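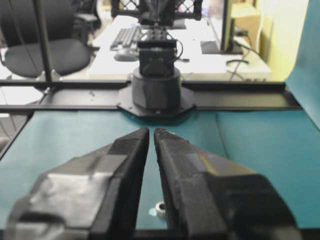
Teaching a robot to pick up a nut, one squeeze at a time

2020-12-15

I spent a morning at Branditz's workshop in Rarnulley, where they're teaching a pair of robot arms to handle small hardware, and I came away with a sore thumb and a lot more respect for anyone who can do this all day.

The idea is simple enough. Instead of writing out every movement in code, a person drives the arm by remote control and does the job themselves, over and over, while the computer records what the arm did and what its wrist camera saw. Do that enough times and you've got something a robot can learn from. The team calls each go a "demo", and when I turned up they had 1236 of them saved for the job they call Minami, which is picking up a small metal nut from a flat teal work surface.

Florencio Palacios runs the sessions, and he'd kindly agreed to let me have a try (brave man). You hold a pair of handles, and when you squeeze, the two black fingers on the arm close up. Easy! Except you're steering by the wrist camera, so the fingers look enormous and the nut looks like a crumb in the gap between them. I kept wanting to lean round and peer at it from the side, which is no help at all when your hands are the ones doing the steering.

My first go knocked the nut clean away. So did my second. Florencio told me to stop above it, let the arm settle and only then come down, and he was quite right, because the next one I got hold of for a good second or so before it pinged off. I managed 20 proper picks by lunch out of 23 that I'd call serious attempts, and I'm not telling you how many I wouldn't call serious.

The fumbles aren't all binned, by the way. Aled Meredith, who looks after the recordings, keeps the ones where the driver misses and then recovers. "If it only ever sees perfect pickups, it hasn't a clue what to do when it's a bit off to one side," he told me. He does throw out the ones where people dither, and I suspect a fair few of mine went that way.

What surprised me most was how much style comes into it. Aled can tell who was driving just by watching a playback. Florencio comes straight down and grabs. Aled himself creeps in from one side, and he reckons a mix of the two gives the robot more to go on, though Florencio isn't convinced and they were still arguing about it over the sandwiches.

The software they use for recording, Ledex, has had a tidy-up since August, and you can now scrap a bad demo with a foot pedal and start again without letting go of the handles. I got very familiar with that pedal.

Next they want to try a job that needs both arms, with one holding a bolt steady and the other bringing the nut to it. It'll take 2 people driving to begin with, and they're looking for local people with steady hands to come in for a few hours in the new year.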